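Why I Want the Small Glass Back

Since November the two pubs nearest to my flat in Flanolthorpe sell their beer only in pints. The smaller glass is gone from the board, and when I asked for it at the Janlow I was told that people did not order it enough. I think this is a mistake, and I would like to say why.

I came to this country from a place where beer is drunk slowly and the glass is small. It stays cold until the end. A pint of strong dark ale, like the one Kamel makes every winter, is too much for me, and by the last third it has become warm and flat. So I order one and leave. With the small glass I would try 4 different beers in an evening and probably spend more money.

The owners say that washing and storing two sizes costs them labour. I believe them. But Herkine, which has only 30 seats, still pours three sizes, and it is full on most evenings. 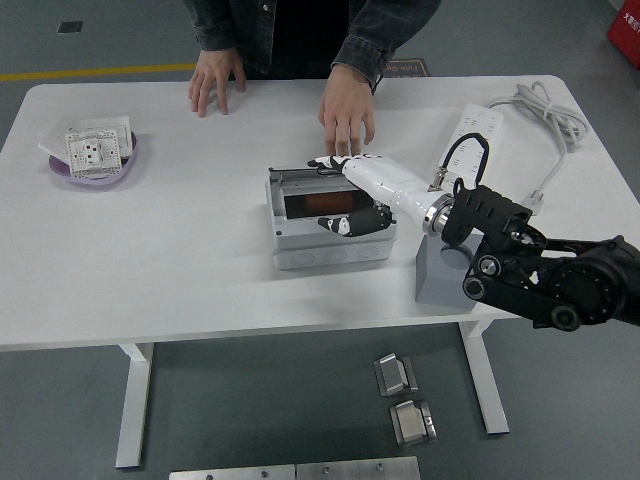 There is also the question of health, although I do not want to preach. A person who drives home should be able to have a little beer with friends and not feel that he is a bad customer. Now he must choose between a pint and a lemonade, and the lemonade is often the worse value.

I would gladly pay a bit extra per millilitre - my neighbours tell me they would too. Please bring back the 200.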